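4.2 Storage, cleaning and loss of shape in flat paintbrushes

The brushes in the main series came from the Neneck and Mridha trade ranges, bought over the counter in two widths. Of the 324 brushes, 144 had natural bristle and the remainder had synthetic filament. Each was weighed, marked on the handle and given one conditioning coat before any measurement was taken. Brushes that shed more than a few hairs during conditioning were kept in the series, as a decorator would normally keep them in use.

Wear was produced by hand on primed softwood boards. One cycle was 800 strokes with the water-based gloss described in Section 3, reloading at fixed intervals. After each cycle the brush was cleaned by one of three methods: rinsing under a cold tap, working by hand in a soap solution, or standing in the Skonelix cleaning fluid overnight and then rinsing. The brushes were then hung, laid flat, or stood on their handles until the next working day. Wrapping in paper was left out of the main series and is dealt with in Section 4.4.

Loss of shape was taken as the spread at the tip divided by the width at the ferrule. This is easy to measure with a rule and a clamp, but it does not separate filaments that have bent from filaments that have been pushed apart by dried paint near the ferrule. A second measure, the dry weight gained after cleaning, was used for the latter. In all, 1,212 pairs of readings were made. Pairs in which the dry weight had fallen below the starting weight were checked for lost filament and marked in the table, but were not removed.

Cleaning method had a larger effect on dry weight than storage position. Tap rinsing left the most paint in the heel of the brush for both filament types, and the gain continued from one cycle to the next. Soap solution and cleaning fluid gave similar results in the early cycles. In the later cycles the fluid did better with synthetic filament, while natural bristle became harsh and began to split at the tip.

Storage position acted mainly on spread. Brushes laid flat took a lean towards the side on which they rested, and the lean was still measurable after the next cycle. Hung brushes kept their shape best. Those stood on their handles fell between the two, with more scatter in the wide brushes than in the narrow ones. We had expected water to run back into the ferrule of the upright brushes and loosen the setting; four ferrules did loosen, all on natural bristle brushes from the same batch, and the cause may lie in that batch.

The results apply to one paint and one type of board. Oil-based paint was tried only in the preliminary work and gave readings too scattered to report. Room temperature was recorded at Fladden but was not controlled, and drying on Thursday afternoons, when the extraction was switched off for servicing, was slower than on other days. 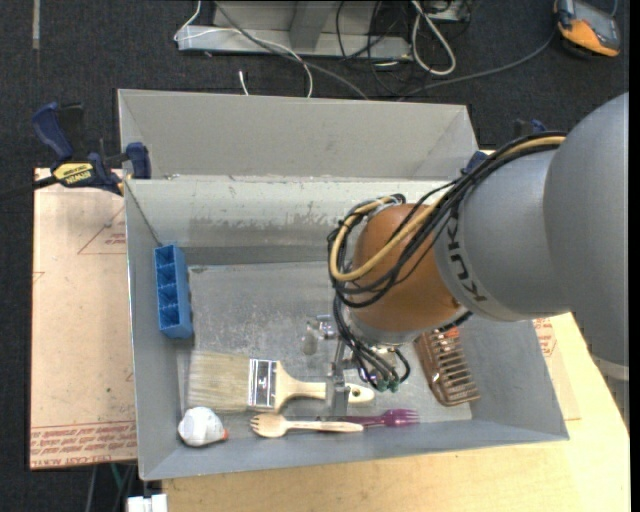

Surface Coatings and Hand Tools Group, Department of Materials, Fladden
Figure 4. Paintbrush and open sheet-metal bin. Results by cleaning method are given in Table 6.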